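Kodoma Freestanding Training Goal

Supplied by Wembridge Sports Equipment
Page last revised October 2020

Overview

The Kodoma is a freestanding football goal for small-sided matches, shooting practice and general training. It is made for Wembridge by Dağdelen and is supplied to schools, colleges, local authorities and football clubs. It may be used on natural grass, on artificial turf and, with the optional rubber feet, on hard courts and in sports halls.

The goal replaces the earlier Wembridge folding model, which is no longer manufactured. Spare nets and clips for the folding model remain available on request while stocks last. Parts from the two models are not interchangeable and must not be mixed.

Construction

The posts and crossbar are of oval aluminium section with a white powder-coated finish. The corner joints are welded at the factory and cannot be taken apart by the customer. The rear ground bar is of galvanised steel and carries the counterweight, which is enclosed inside the bar and does not need to be filled, topped up or adjusted.

Side frames fold inwards against the crossbar for storage. Each is held open in use by a sprung locking pin, and the pin must be heard to engage before the goal is lifted upright. A red band is visible on the shaft of the pin when it is not fully home.

The net is attached with the Oltix channel fastening. A continuous cord is drawn through a groove at the back of the frame, so that there are no hooks or open cup fittings on which a hand or a ring could be caught. The cord can be replaced without tools. Customers who have used net hooks in the past should note that standard hooks will not fit the Oltix channel and should not be forced into it.

Specification

Width between posts: 260 cm
Weight, complete with counterweight: 71 kg
Frame: aluminium, powder coated, white
Ground bar: galvanised steel
Net: knotless polyethylene, white or green
Wheels: 2, rear mounted, puncture-proof
Guarantee: 3 years on frame and welds

The height and depth of the goal vary according to the version ordered. A dimensioned drawing is sent with every quotation and should be checked against the playing area before the order is confirmed.

Use and anchoring

The Kodoma must be anchored whenever it is standing upright, including when it is not in play. The built-in counterweight is intended to work together with the ground anchors supplied and does not replace them. On grass, the screw anchors should be turned fully into firm ground at each rear corner. On artificial turf, anchoring must follow the advice of the surface installer. On hard surfaces the rubber feet and the additional weight saddles are required, and these are sold separately.

The goal must never be climbed on, swung from or used to support any other equipment. A notice to this effect is fixed to the inner face of both posts. If a notice becomes worn or is removed, a replacement should be requested from Wembridge at no charge, quoting the serial number on the ground bar.

The responsible person should inspect the goal before each session. The inspection should cover the locking pins, the anchors, the welds at the crossbar and the condition of the net. Any goal with a cracked weld or a bent pin must be laid flat, marked as out of use and reported.

Moving the goal

At least two adults are needed to move the goal. The net should be gathered up and tied to the crossbar first, and the anchors withdrawn completely. The front of the frame is then raised until the wheels take the load. The goal should be moved forwards only, at walking pace. It should not be wheeled over kerbs or steep banks, where it must be carried with the side frames folded and further help obtained.

Children must not assist in moving the goal and should be kept well clear while it is being moved.

Care and storage

The frame may be washed with warm water and a mild detergent. Solvents and abrasive pads will damage the powder coating, and damage of this kind is not covered by the guarantee. Locking pins should be lightly greased at the start of the season and again in March, or more often at coastal sites.

Nets last longer if they are taken down over the summer. They should be dried fully, folded loosely and kept out of direct sunlight. Small tears can be mended with the repair twine included in the fittings pack. A net with torn edging should be replaced.

Goals kept outdoors should be folded, laid face down and chained together or to a fixed point. Where they are stored upright in a building, they must be secured to the wall at crossbar height.

Ordering

Goals are sold singly or in pairs. The price of each version, together with carriage, is given in the current schedule of charges, which may be obtained from the Wembridge sales office. Schools and local authorities may order against an official purchase order. Other customers are asked to pay in full before despatch.

Delivery is made to the kerbside by pallet vehicle. Customers should arrange for suitable help to be present and should state on the order form any restriction on access, such as a narrow gate, a low arch or limited hours of opening. Delivery to the pitch and assembly on site can be quoted for separately.

Goals should be examined on arrival. Damage to the packaging must be written on the delivery note before it is signed, and Wembridge should be told of any missing parts as soon as the fittings pack has been checked. Unused goals may be returned in their original packaging by prior agreement. Nets cut or altered to the customer's requirements cannot be accepted for return.

Guarantee

The guarantee covers faults in materials and workmanship in the frame and welds. It does not cover nets, wheels, fair wear, damage caused by mowing equipment, or any goal that has been drilled, rewelded or fitted with parts not supplied by Wembridge or Dağdelen. Claims should be made in writing with the serial number and proof of purchase.
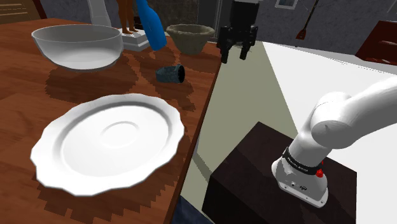
Related products

Kodoma replacement net, white or green
Oltix channel cord, single length
Screw anchor set for grass
Rubber feet and weight saddles for hard surfaces
Locking pin, with spring and grease sachet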